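Chapter 2
Two Arms, One Table

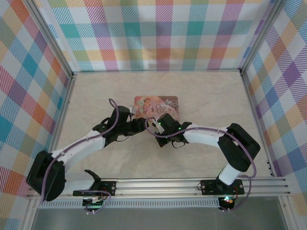 Figure 2.1. Two arms on one rail, with a picture card just above where the grippers converge.

In Chapter 1 you moved a single arm and learned the names of its joints. Now we add a second one. The work in this chapter follows the robotics class at Skesbridge, where pupils prepare a table for the Lorari student competition in February.

The task sounds easy. A card lies near the middle of the table, and the two arms must pass it from one gripper to the other without dropping it. A small child can do this. For a pair of arms it is a question of timing, because each one must know when the other is holding.

The first class to try it kept a full log, which the pupils called Flarkia. It has 2,838 lines, and about 100 of them say only "too early". We will read some of these lines in section 2.2.

Before you begin, look at the cables in Figure 2.1. Each arm carries one in a loop from the wrist back along the arm. Leave enough length in yours — a tight cable will pull at the wrist when the elbow opens.

You will need your notebook from Chapter 1, the joint table on its last page, and a partner. One of you gives the commands and the other keeps a hand near the stop button. Change places after every trial.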